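3.2 Reverberação e superfícies de trabalho em salas partilhadas

As medições foram feitas em 13 salas de dois edifícios de escritórios, todas com pavimento contínuo e teto falso. Em cada sala registou-se o tempo de reverberação nas bandas de oitava entre 125 Hz e 4 kHz, primeiro sem ocupantes e depois com cinco pessoas sentadas. A fonte sonora foi colocada a um canto e o microfone percorreu cinco posições, sempre a mais de um metro de qualquer parede.

As salas do primeiro edifício têm divisórias Plastex, montadas em módulos de altura total. No segundo edifício foram usados painéis Custico, com núcleo absorvente e juntas verticais à vista. Sarkar já tinha observado, num estudo anterior sobre salas de leitura, que a junta entre módulos pesa pouco na absorção total, mas pode reduzir o isolamento entre compartimentos contíguos quando a vedação é deficiente. A Figura 4 mostra uma junta entre dois painéis cinzentos, atrás de um tampo branco.

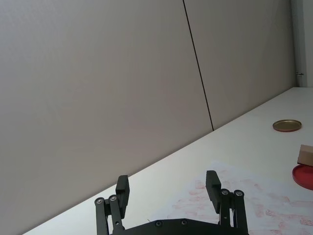
Figura 4. Junta vertical entre painéis cinzentos e tampo de mesa branco.

Nas bandas baixas, as diferenças entre os dois edifícios foram pequenas e ficaram dentro da incerteza do método. A partir dos 500 Hz, as salas com painéis Custico apresentaram tempos mais curtos em todas as posições de medição. O efeito da ocupação foi mais visível nas salas com divisórias Plastex, que partem de uma absorção inicial menor.

O inquérito aos utilizadores decorreu em outubro e recolheu mais de 2.000 respostas, muitas delas da mesma pessoa em momentos diferentes do dia. As queixas mais frequentes referem conversas ao telefone nas salas vizinhas e o ruído de objetos pousados nas mesas. Este último ponto não estava previsto no questionário e surgiu apenas no campo de comentários. Em 19 comentários, os inquiridos pedem uma base macia sobre o tampo.

O modelo de previsão usado para comparação foi o de Sabine, com os coeficientes indicados pelos fornecedores. Os valores calculados ficaram abaixo dos medidos nas salas mais compridas, onde o campo sonoro se afasta da hipótese de difusão. A correção aplicada a estes casos é descrita na secção 3.3.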